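Shop clerks, stockers and people who tidy: come teach a robot (and argue with me about it)

Posted March 2023
Paid sessions, Juteck workshop, ground floor
Contact: Armelle Guillot

Hi! I'm Armelle, I run the shelf and counter work at Juteck, and I'm looking for people who have spent real time behind a register, in a stockroom or in a hotel pantry. You don't need to know a thing about robots. I'd almost prefer it if you didn't.

The question we're stuck on is pretty plain. Can a machine do the small chores of a shop yet? I mean the boring stuff: facing up the candy, putting the thing a customer changed their mind about back where it lives, filling a gift basket, wiping the counter without knocking the display over. My own answer, after two years of watching it try, is "some of it, slowly, on a good day." I'd like a better answer than that, and I can't get it from the people in my office because none of us has ever closed a store on a Saturday night.

So I want to borrow your hands and your opinions.

What you'd be doing

A session lasts a morning or an afternoon. You'll stand (or sit, we have decent stools) at a table set up like a bit of counter. First you do a chore yourself, at your own speed, the way you'd do it at work. Then you do it again by steering the arm with a pair of hand controls. It feels strange for the first half hour and then most people get weirdly good at it. After that the arm has a go by itself and you tell us what it did wrong. Please don't be polite about that last part.

The setups change from day to day. A typical one has snacks and small bottles on a stepped stand, with a basket in front that has to be packed or unpacked. Sounds easy, right? You'd do it while talking to a customer and thinking about lunch.
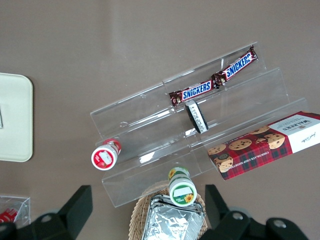

Stand and basket setup, from the gripper's side. Clear shelves, shiny wrappers, a box of shortbread and some foil.

Clear plastic is a pain. You and I see a shelf, and the software has a habit of seeing whatever is behind the shelf, so it reaches a little too far and bumps the lip. Shiny wrappers are the next headache. Two candy bars end to end can look like one long one, and then the arm picks a spot right where they meet and gets neither. And anything round that's lying down wants to roll! I've chased more little bottles across the floor than I care to think about.

Foil packages get their own paragraph because I have feelings about them. Squeeze too hard and they change shape, squeeze too softly and they slide out, and every one is a different shape from the last. A person with a week on the job handles this without looking. We have 1,381 recorded tries at the basket chores so far and I still hold my breath when the foil comes out.

What I haven't got is the know-how. When you fill a basket, what goes in first? Do you turn the labels out as you go or fix them all at the end? If a box is too long for the shelf, do you stand it up, turn it, or take it away and put it somewhere else? I've asked seven former clerks that last one and had seven answers, and two of them nearly had a fight over it. That's the stuff I want on record.

Who I'm looking for

We have 37 places. You should be 18 or over and have worked in a store, gift shop, cafe, pharmacy, hotel or warehouse for long enough to have habits. Paid or unpaid is fine, last year or twenty years ago is fine. If you've run a household with small kids and kept the pantry in order, write to me too, I count that.

Left-handed people, please apply. Our records lean heavily right-handed and I think it shows in how the arm approaches things from one side all the time. I'd also love to hear from people with stiff hands or a sore back, who tend to have worked out clever ways of doing a job with fewer moves. The table goes up and down. The controls can be set for light pressure. If there's something else you need, put it in your email and we'll sort it out before you come.

You should be okay with repeating yourself. There's no nice way to say this, you may put the same item on the same shelf a lot of times. Bring a podcast. Corentin Bouvier, who looks after the arms and will be in the room with you, takes requests for the radio but has veto power over anything with a flute in it.

What we record

Your hands, the table, and the movements of the controls. We don't film faces. Sound is switched on only for the part where you comment on the arm's own attempt, and if you'd rather write your comments down, we have paper. You can stop at any point and still be paid for the whole session, and you can ask us to delete your recordings up to the end of the project.

Pay and practical things

Every session is paid at the same flat rate, which I'll send you with the dates. Travel in town is covered, keep your ticket. Coffee is free and okay. You can sign up for one session or several, and if you come more than once I'll try to give you a different setup each time: Pesell (the pantry one, jars and bags), Collet (counter and register), or the basket one. Wear closed shoes and leave dangly bracelets at home, they catch on the controls.

Are we trying to replace you?

People ask me this on the phone, usually in the first minute, and it's a fair thing to ask. We're working with Studero on a helper for night restocking, in places where one person is currently alone with the whole floor. Whether a store owner uses it to give that person a break or to send them home for good isn't something I can promise you anything about. I'd sooner say so here than have you find out I dodged it. If that puts you off, I understand, and if you'd like to come and tell me why, you'd be paid for that session too.

How to apply

Send me a few lines, no resume needed. Tell me where you worked, which hand you use, which mornings or afternoons suit you, and the one chore you think a machine will be hopeless at. I read all of them and I answer all of them, though it can take me a few days. Use the contact form on the Juteck site and put "shelf sessions" in the subject line so it lands with me and not in sales.

Armelle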